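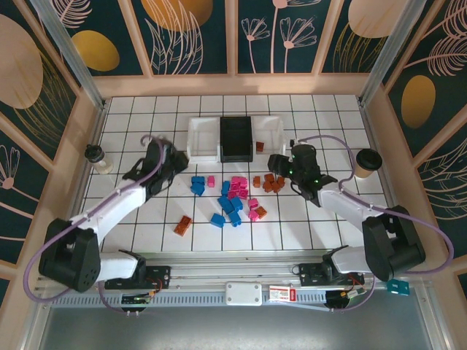 Baltthorpe Family List
Search the archive Enter keyword Go
3,259 messages

Re: Sorting the building blocks, is it worth the bother?
From: Edin Berisha
19th April

Hello Matska, and hello to everybody else reading along,

I have been meaning to answer you ever since your message came through, and then supper happened, and then bath time happened, and now the house is quiet and I can sit down with a cup of tea and do it properly (so I apologize in advance, this will be a long one!).

You wrote:

> We were given a huge mixed lot of plastic building blocks by my
> sister-in-law and I am at my wits' end. Everything goes back into one
> tub at night, and in the morning the children turn the whole tub
> over to find the color they want. I bought bins. Now I can't decide
> if we should sort by color or by size, or if I should just give up
> and let them live in a heap. Does anyone's system last past the
> first week? Also, what do you do with the ones that are stuck
> together? Mine come to me holding two blocks and crying.

First of all, please don't give up. We sort by color and we have done it that way for years, and I would tell anybody with small children to start there. Size makes sense to a grown-up who is building a wall. A four-year-old wants the pink ones. When my youngest was little she could put every pink block in its place long before she could have told you which of two blocks was the longer, and she was so proud of herself that she used to go and fetch her grandfather to look.

If you have blue, pink and orange, three bins in a row is plenty. Put them along the back of the table, against the wall if you can, and leave the whole middle free for the heap. We had ours at the front for a while and everybody's sleeves went in them. I'm fond of the see-through kind of bin, as a child can tell from the side what belongs in it, but a black one is perfectly fine if it always holds the same color and always stands in the same spot. Ours goes in the middle and it has been the blue bin for so long that my son calls any black box "the blue one," which confuses visitors.

Do the tidying on something hard and flat. We used a rug at first, and blocks sink into a rug and hide there until you find them with your bare foot. A tiled top is lovely for this. It wipes clean and the blocks slide when you push them, and you can play the game my wife made up, where you clear one square at a time and nobody is allowed to skip ahead. It sounds silly but it kept ours going for a whole rainy May.

About the stuck ones: pull them apart before they go in the bin, every time, even when you're tired. Two blues stuck together aren't much of a problem, I'll grant you, but a blue with an orange on top has no home to go to and that's when the arguments start. For little fingers, show them how to rock the top block from side to side a bit instead of pulling straight up. Bansal on this list once recommended a butter knife, and I must respectfully disagree, having seen what it did to the corners of our best set.

And do look beside the bins when you think you've finished! There is always one that was meant to go in and landed next to it. In our house it's nearly always orange, I couldn't tell you why.

One more thing and then I'll let you go. Keep a small jar with a lid handy for the odds and ends, the bits that belong to some other toy altogether. And if you are having coffee while you supervise, get a lid on that too and keep it in a far corner. I speak from experience, and so does our carpet.

We manage the whole job in 12 minutes on a good evening, with two children and one adult mostly pointing. The Wemberg cousins own 2,000 blocks between them and I won't tell you how long theirs takes.

Do write back and let us know what you settle on, and if your sister-in-law has any more pink ones going spare, my daughter would be very glad to hear from her.

Warmest wishes to you and the little ones,
Edin

11 replies
Share 12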